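Kedeck Fleece Insoles, set in three colors

I bought these back in July, when it made no sense to be thinking about cold feet, and I've been happy about it ever since! My rain boots are a half size too big and the floors in our Markmont apartment are cold all year, so a fuzzy insole was always going to be an easy sell for me.

Mine are edged with stitching in bright colors, and that's what won me over. The red with the orange border is my favorite. It's loud, a bit silly, and I can find it first thing in the morning without my glasses.
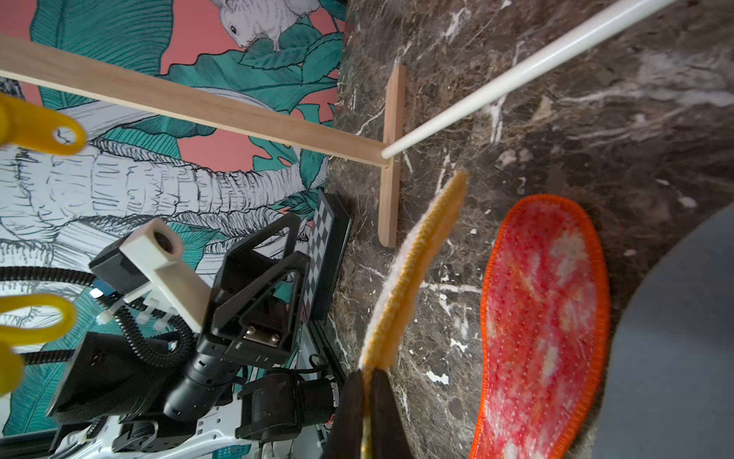
The fit took some fiddling. My boots narrow a lot at the toe, so I had to trim the front a little, and I went slowly – you can always take off more. The stitched edge stops wherever you cut it, so go easy if you care about looks. In my wider Runum slippers they dropped right in with no cutting.

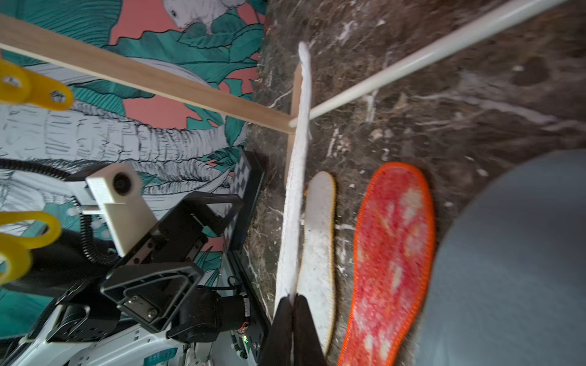 After 3 months of nearly daily wear the pile has flattened under my heel but it's still soft around the arch, and I can still feel the difference when I take them out. I wash them by hand in cool water and dry them flat overnight. Don't put them on a heater (I did that with an old pair of Yu ones and they curled up like bacon).

I'd love a thicker version for winter hiking. For boots, slippers and standing at the stove, though, I'm completely sold and will be getting more. 9 out of 10 from me.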